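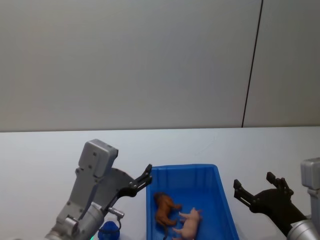 Blaue Kiste auf weißem Tisch, zwei Roboterarme.

Thread über Hundebetten, Kauknochen und das Wort »nachhaltig«. Ich habe einen Hund, ein Konto und zu wenig Misstrauen, also bin ich offenbar Zielgruppe. 1/

Ausgangslage: Gavow, elf Jahre, Mischling aus vermutlich allem, hat sein drittes Bett in diesem Jahr zerlegt. Er zerlegt es gründlich. Erst die Naht, dann die Füllung, dann legt er sich auf die Fliesen und guckt, als hätte man ihn dort vergessen. 2/

Das letzte Bett war von Norngate. Kostete 154 Euro. Ja, ich weiß. Meine Mutter hat für weniger Geld ein Sofa gekauft, allerdings 1983, und auf das durfte der Hund nicht. 3/

Norngate verkauft »ökologische Ruheplätze«. Füllung aus recycelten Flaschen, Bezug aus Biobaumwolle, Reißverschluss aus gutem Willen. Auf dem Etikett steht, wie viele Flaschen drin sind: 50. Ich habe sie in Flockenform vom Teppich gesaugt und muss sagen, man kommt ihnen dabei näher. 4/

Was mich interessiert hat: Was passiert, wenn man bei so einer Firma anruft und fragt, ob man nur einen neuen Bezug haben kann? Die Füllung war ja zum größten Teil noch da, nur eben woanders. 5/

Antwort, nach zwei Mails und einer Warteschleife mit Panflöte: Bezüge gibt es nicht einzeln. Man könne aber mit dem Code GREENPAW 20 Prozent auf ein neues Bett bekommen. Also noch mal 50 Flaschen. Ich glaube, ich habe da etwas am Kreislauf falsch verstanden. 6/

Zur Ehrenrettung: Die Dame am Telefon war wirklich nett. Sie hat gefragt, wie der Hund heißt, und dann, wie man das schreibt. 7/

Also habe ich in die Runde gefragt, im Hundepark, wo man zu allem eine Meinung bekommt und zu manchem zwei von derselben Person. Sadia Qureshi (zwei Windhunde, beide mit Mantel) schwört darauf, Betten selbst zu nähen. Alte Jeans außen, alte Pullover innen. Fertig. 8/

Ich kann nicht nähen. Ich habe es in der Schule gelernt, das Ergebnis war ein Nadelkissen, und meine Lehrerin hat gefragt, ob das Absicht sei. 9/

Sadia hat gesagt, ein Hundebett sei im Grunde ein Nadelkissen, nur größer. Darüber habe ich länger nachgedacht, als mir lieb ist. 10/

Chun-yin Pan, Beagle, hat eine andere Theorie: Der Hund will gar kein Bett. Der Hund will das, worauf man selbst gerade sitzt. Chun-yin hat diese Theorie nicht überprüft, er hat sich ihr ergeben. Der Beagle hat jetzt den Sessel, Chun-yin den Hocker. 11/

Zwischenfrage aus den Antworten: »Warum kaufst du nicht einfach was Robustes?« Habe ich. Bett Nummer zwei war als »unzerstörbar« ausgewiesen. Gavow brauchte dafür einen Nachmittag und hat zwischendurch gefressen. 12/

Die Garantie deckte übrigens alles außer »Beschädigung durch das Tier«. Bei einem Hundebett. Wer soll es denn sonst kaputt machen, der Briefträger? 13/

Kurzer Schlenker zu den Kauknochen, weil ich einmal dabei bin. Im Laden in Putville (bester Tierladen der Gegend, also der einzige) liegen inzwischen Kauwurzeln, Kaukaffeeholz, Kaugeweih und etwas, das »veganer Kaustein« heißt. Ein Stein war früher von sich aus vegan. 14/

Kaffeeholz ist aber wirklich in Ordnung! Gavow hat seins seit November, und es ist noch als Gegenstand erkennbar. Mehr Lob habe ich für kein Hundeprodukt übrig. Bitte trotzdem die passende Größe nehmen und ab und zu nachsehen, ob scharfe Kanten dran sind. 15/

Der Kaustein wurde angeleckt und dann unter die Heizung geschoben, zur Möhre aus Naturkautschuk. Da unten liegt inzwischen ein ganzes Sortiment. Ich könnte es als Popup-Store vermieten. 16/

Zurück zum Bett. Ich habe also genäht. Von Hand, weil ich an Sadias Maschine den Faden nicht einmal bis zur Nadel gebracht habe. Zwei Jeans, ein Bettlaken als Innensack und alles an Flocken, was der Staubsauger nicht bekommen hatte. 17/

Dauer: fünf Abende. Optik: ein überfahrener Seesack. Eine Hosentasche sitzt außen, das war ein Versehen, ich nenne es jetzt Leckerlifach. 18/

Was ich gelernt habe, für alle, die es nachmachen wollen: Innensack und Bezug getrennt nähen, sonst wäscht man jedes Mal den ganzen Klumpen. Dicken Zwirn nehmen. Knöpfe und Nieten abmachen, die frisst der Hund sonst oder man selbst tritt drauf. Doppelte Naht an den Ecken, da fängt er immer an. 19/

Und nicht so prall stopfen. Meins war anfangs so fest, dass Gavow seitlich runtergerutscht ist wie von einer Wassermelone. Er hat es mit Würde getragen, ich musste kurz in die Küche. 20/

Kosten: einmal Zwirn und ein Pflaster. Den Norngate-Bezug habe ich übrigens aufgehoben, aus dem heilen Teil werden Putzlappen. Für Biobaumwolle saugt er erstaunlich schlecht. 21/

Ich will gar nicht auf Firmen schimpfen, die Plastikflaschen verarbeiten. Besser im Hundebett als im Fluss. Aber wenn auf der Packung ein Baum ist und man keinen einzelnen Bezug nachkaufen kann, dann möchte ich bitte, dass der Baum wenigstens ein bisschen verlegen guckt. 22/

Falls jemand eine Marke kennt, bei der man Bezug UND Füllung einzeln bekommt: gern drunterschreiben. Bitte keine Rabattcodes. Ich habe noch einen, den darf haben, wer will. 23/

Nachtrag, weil gefragt wurde: Ja, er schläft drauf. Seit Sonntag. Vorher hat er zwei Nächte danebengelegen und eine Pfote draufgehalten, vermutlich um Ansprüche anzumelden. 24/

Nachtrag zwei: Sadia hat die Naht begutachtet und »mutig« gesagt. Sie näht mir jetzt die Ecken nach, im Tausch gegen eine Woche Windhunde ausführen. Mit Mänteln. Im Juli. Sie sagt, die frieren. 25/25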